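**1/** We rewrote our bench rules for the two-arm cells at Clerbridge this spring. They came into force on April 20, 2021. A few people at other labs asked for them, so I'm posting the main ones as a thread.

**2/** Background: the old rules ran to 71 pages and most of that was copied from the manual for a much bigger arm. Shuzhen Xiong and I cut them to 6. If a rule didn't change what someone did at the bench, it went.

**3/** Rule one. Hands stay outside the enclosure while the motors are powered. That includes "just nudging" an object back into reach. Stop the arms, move the object, step back, restart. We log every stop and don't hold it against anyone.

**4/** Rule two. Write the object list before the session. Everything on the floor of the cell goes on it, including things the arms aren't meant to touch. If something gets swapped, that's a new list with a new number.

**5/** Rule three. The object you're working with goes front and centre, where both grippers can get to it. Other items sit further back or against a wall. In the card task that means the VIP card and the red card holder in front, and the tape, cup, sponge and so on behind. 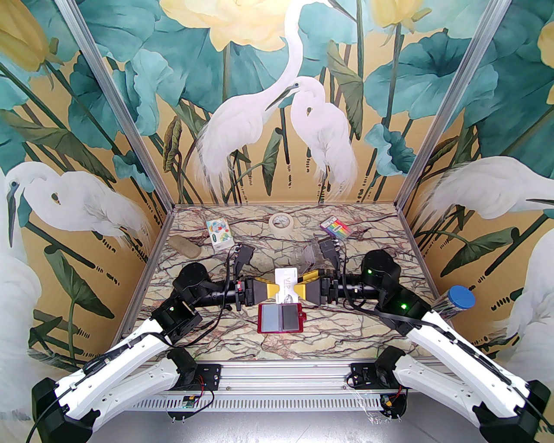 **6/** Rule four. Cables run back along the arm to the base, with enough slack for full reach. Check both sides by moving each arm slowly to its limits before the first run. Pieter Le Roux wants this done again after lunch and I've come round to that.

**7/** Rule five. Fingertips. Look at them at the start of each session and again every 300 grasps. Thin flat things like cards show up wear sooner than cups do. Replace in pairs, both fingers on the same gripper, and put the date in the log.

**8/** Rule six. Backgrounds count as equipment. The wall covering and the floor covering each have an entry in the log, same as the objects. We lost a batch in December when someone changed a floor halfway through and didn't write it down.

**9/** Someone asked about speed limits. We cap new tasks at up to 78 per cent of our normal working speed until two people have signed them off. Finlay Purves thinks it should be lower for anything with two arms meeting in the middle. Still under discussion.

**10/** Not covered yet: liquids, anything sharp, and who signs when there's only one trained person in. Haoran Wan is drafting the last one. If your lab has wording for it, please send it over.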